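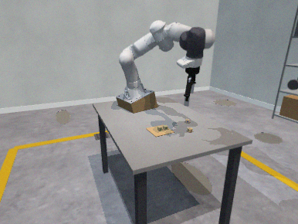
Clovatus Brings Its Cidby Dry Beans to Home Kitchens This October

FOR IMMEDIATE RELEASE
2021-08-09
Friesen

I'm Yakubu Lawal, I own Clovatus, and I'm writing this press release myself, so please forgive the parts that sound like a man talking over a fence. We have beans to sell! Starting in October, anyone who cooks at home will be able to buy Cidby, the speckled dry bean we've been growing outside Friesen and selling, until now, only to restaurants and a few very persistent neighbors.

Cidby will come in two bag sizes and will be sold through our own website and at Wonus, the grocery on the main street in Friesen that has put up with my unannounced visits for years. Every bag comes from this year's harvest. If you've only ever bought dry beans from a bottom shelf where the dust lives, I think you're in for a good surprise.

What Cidby is

Cidby is a bush bean, medium-sized, cream with wine-red speckles, and it cooks up a soft brown with a skin that stays put. The speckles fade in the pot. People ask me whether there's a way to keep them and there isn't, I've tried everything short of painting them back on. What you get in exchange is the broth, which comes out dark and a little sweet and thick enough to coat a spoon without any flour or mashing.

The flavor is somewhere between a pinto and a chestnut. My daughter says it tastes like the inside of a baked potato, and she means that as high praise. It holds its shape in a salad, it goes creamy in a stew, and cold from the fridge on toast with oil and too much black pepper it's my breakfast most of the winter.

The name comes from the lane behind our first field. The county took the sign down when they widened the road, and I liked the word too much to let it go.

How we got here

I didn't grow up farming. I grew up eating beans, a lot of them, cooked by my grandmother with palm oil and onions and served with fried plantain, and when I moved to Friesen for an accounting job I couldn't find a dry bean that behaved the way hers did. They were old. I didn't know that then. I just thought I was a bad cook! I'd soak them overnight and boil them all afternoon, and there would still be a handful in every pot that stayed hard as gravel.

A man at church gave me a coffee can of beans his family had kept going in their garden. He didn't know what they were called. I cooked half that same evening and they were done before the rice was. I planted the other half along the back fence, badly, too deep and too close to the walnut tree, and the plants that came up anyway gave me enough for the next year. After that came a rented strip, then a proper field, then the end of the accounting job.

We now farm 123 acres, with beans on part of it each year and oats, clover and squash taking their turns on the rest. I'd love to put beans on every inch of it. The soil would not love that, and my field manager would quit.

For six years all of our Cidby has gone to restaurant kitchens. That has been a wonderful way to do business, since chefs complain quickly and in detail. One sent back a whole sack because of a single small stone, with the stone taped to the invoice. I kept the invoice. We bought a better gravity table that spring and I've been grateful to him ever since, though I didn't say so at the time.

Then last year a lot of those kitchens closed their doors or cut their orders way back, and I had a barn full of very good beans. I started leaving bags on a table at the end of our drive with a cash box. They went so fast that I began writing down the names of people who'd missed out, and that list is really where this announcement comes from. If you're on it, you'll get an email before the website opens. If you wrote your email address on the list in pencil, in the rain, please write to me again.

Why fresh matters in something dried

I get this question at every market. A dry bean looks like it ought to last forever, and it will keep for years and still be safe to eat, but it does change. The skin toughens, water has a harder time getting in, and the flavor goes flat. A bean from the latest harvest takes less cooking and less fussing over. Most store bags don't tell you when the beans were picked, so you can follow a recipe to the letter and get a completely different dinner from your sister across town using the same recipe.

Each Cidby bag will have the harvest year printed on the front, in type big enough for me to read without my glasses. When a year's crop is gone, it's gone, and we'll close orders until the next one is in the barn. I know that's an annoying way to shop. I'd still like it better than stretching this year's crop with last year's leftovers.

Cooking them

You don't have to soak Cidby. You can, if your mother always did and it would bother you not to, but go easy – a few hours is plenty. Put the beans in a heavy pot, cover them well with water, add a bay leaf and half an onion, bring the whole thing to a full boil and keep it boiling hard for a good ten minutes. Then turn it down until it barely moves. Please don't start them from dry in a slow cooker on low. Beans need that hard boil at the beginning to be safe, and that goes for anybody's beans.

Salt early. I know what you've heard. I salted late for half my life on the strength of something I read on the back of a box, and my beans were bland in the middle the whole time. Hold the tomatoes, vinegar and lemon until the beans are tender, though, or you'll be waiting on them through the evening news.

Keep the broth! Freeze it if you can't use it right away. It's lovely under a piece of fish, or with torn bread and an egg in it.

Every bag will have a recipe on the back, and there are three to collect: my grandmother's pot with onions and palm oil, a plain soup with greens, and a cold salad with pickled celery that our packing crew invented at lunch and won't stop talking about. All of them will be on the website too, so you don't have to buy beans just to read about them.

Where to find them

The website takes orders from the first week of October. Wonus will have bags on the shelf at the same time, up front by the bread. We'll ship anywhere in the country, and local folks can choose to pick up at the farm stand and save the postage. The stand is the green one past the grain elevator. The other stand, the white one, belongs to a very nice family who sell honey and who are tired of giving directions to my beans.

Small shops that want to carry Cidby should get in touch by email. We can take on a limited number of stores this first season, and I'd like to start with places close enough that I can drive the first delivery over myself and meet whoever's going to be stocking the shelf. Our restaurant customers keep their places in line. I've talked with each of them, and their share of the harvest is set aside before a single retail bag gets filled.

Seed for gardeners won't be part of this launch. We hold back what we need for planting and there hasn't been enough beyond that to package properly. I hear from gardeners about this more than from anybody else, and yes, I know you could just plant what's in the bag. I started with a coffee can, so I'm hardly going to scold you. Food beans aren't tested for germination the way seed is, so don't be mad at me if your row comes up with gaps.

Come have a bowl

We're holding a tasting at the farm in October once the crop is in and cleaned. There'll be soup, there'll be cornbread, and I'll be at the stove, so expect the soup to be late. Kids are welcome and dogs are welcome on a leash. Parking is in the mown part of the clover field, and if it rains the night before we'll move everyone to the gravel by the barn. The date depends on the weather and the combine, and we'll post it on the website and on the board at Wonus as soon as I dare to.

Food writers and reporters who would like a bag ahead of time can email us with a mailing address. You're also welcome to walk the field before harvest. Wear boots, and come in the morning while the pods are still a bit leathery from the dew, as they shatter by afternoon when it's dry and I'd like to keep as many as I can up off the ground.

About Clovatus

Clovatus is a family-owned dry bean farm outside Friesen. We grow, clean and pack Cidby beans on our own place and sell them to restaurants and, from this October, to home cooks.

Press contact

Yakubu Lawal, owner, Clovatus. Email is best during harvest. If you call, let it ring a good long while, as the phone's in the barn and I'm usually at the other end of it.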